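Student project report, March
Author: Paulauskas group

Our task was to plan the equipment for a cloth-folding station with two arms, on a budget that was fixed before we had asked for a single quote.

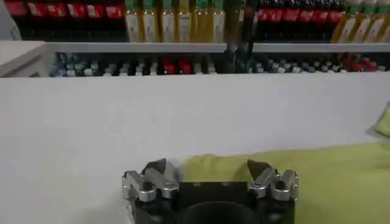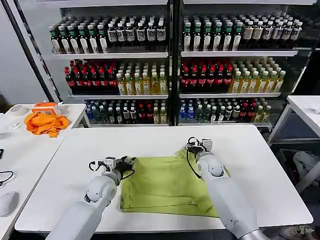
Two suppliers were compared. Plultel offered the arms and grippers as a bundle, with delivery in 16 weeks. Plesunix was slower to answer but listed every part separately, and we found that easier to check. Neither price included spare fingertip pads - we asked both firms twice.

The Plultel brochure claims that setup takes 60 minutes. We doubt this, and have planned for 3 afternoons. We also put six spare pads in the budget and took out the service contract, as it covered very little.

Postano, the planning tool we were told to use, gave a total that left out cables and shipping. Our own spreadsheet is attached and should be used instead.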